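Jadden Returns Portal: Review
13 May 2022 - Leidy Quispe

Jadden handles exchanges for small clothing retailers. Our office lodged 19 returns through the portal, and 9 were refunded to the original card without further contact. The remainder required a second form - a step the help pages do not mention. Labels printed correctly, and parcels may weigh up to 30 kilograms. 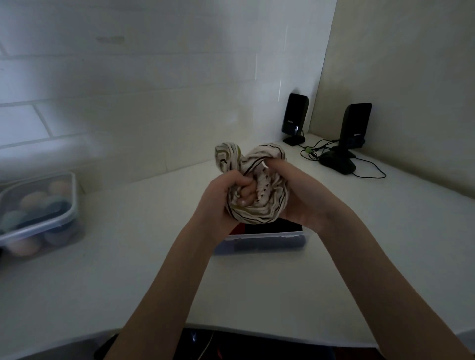 Store credit is issued in Australian dollars only and cannot be divided between orders.

Last updated: August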